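# The ballots that come out of Dendbridge jail

Most people held in the county jail at Dendbridge haven't been convicted of anything. They are waiting for a court date, and some wait a long time. They can still vote, and until last year almost none of them did.

I've been covering elections for a long time and I can't remember a local story that made me want to call everyone I know quite like this one. On the morning I visited, 669 people were in the building. In the primary two years ago, the county got two ballots from that address. Two! This August it got 56.
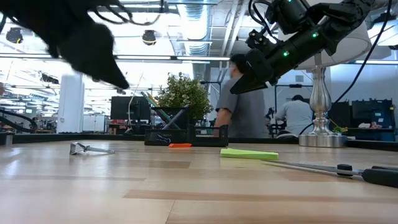 *Pens and lime-green sticky notes on the worktable.*

The group behind the jump is called Atis, and it started with a phone call from a mother. Her son had asked a guard for a ballot application and was told that people in jail couldn't vote. The mother called the county clerk, who told her that of course he could, as long as he mailed in the form. The form was online. He had no internet. He could ask for a paper copy by mail, but the envelope had to have a stamp, and the jail store had been out of stamps for a week.

You could frame that chain of small problems and hang it in a law school. No one had passed a rule against these voters. The deadlines had simply been written for people with a kitchen drawer full of stamps and a car outside.
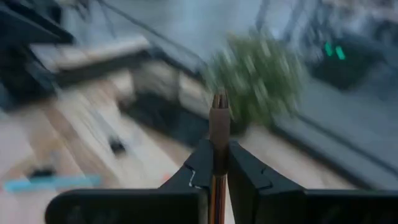 **Ute Mühlbauer**
Staff writer, rights and elections

What Atis asked for was wonderfully dull. It wanted paper applications in every housing unit, a locked drop box by the visiting room, and someone from the clerk's office inside the building on one Tuesday before each deadline. The sheriff's office said no to the drop box and yes to the rest, and then, after a very long meeting that I sat through with great pleasure, yes to the drop box too.

The first visit brought in 40 applications. The second brought in 70, and the clerk's people ran out of forms before lunch. A local printer, Diekmann, ran off more the same afternoon and didn't send a bill.
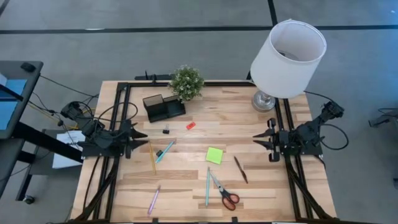
Getting an application approved is only half the job. People get moved, or released, or sent to a different county, and the ballot goes on to the old address. That explains a good part of the gap between the applications and the ballots that were counted. Atis now hands out a one-page change form along with the jail's release papers, and Sukutus, the legal aid office on Mill Street, checks the list for anyone whose ballot is still in the mail.

I met one first-time voter in the visiting room, a roofer who had been inside since spring. He had read the whole school board section of the voter guide and wanted to argue about it. We argued about it! He has two kids in the district and strong feelings about bus routes.

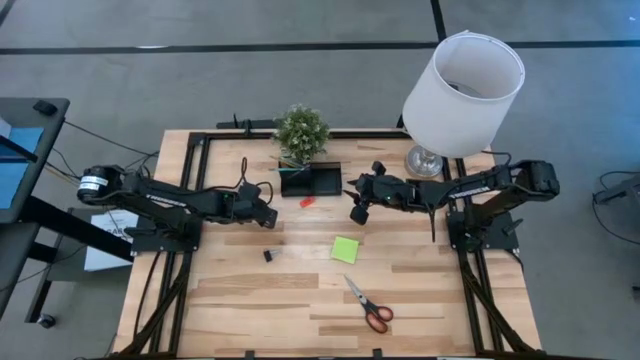
Other counties have begun to ask how it was done, and the clerk has been generous with her answer, along with copies of every form. Her advice is to get the jail and the election office into the same room early, before anyone has written a press release. For a long time the two sides in Dendbridge were like the pair of black arms in the photo, fixed to opposite sides of one table and both reaching for the middle. The jail had the voters, the clerk had the paper, and the mail between them took nine days. A shared calendar did more to close that gap than any lawsuit could have done by August.

The next deadline falls in the fall, with a judge's race and a library tax on the ballot. Forms are already in the units, and the stamps are back in the store. If you have a relative inside who wants to vote, the clerk's counter will take your call until five.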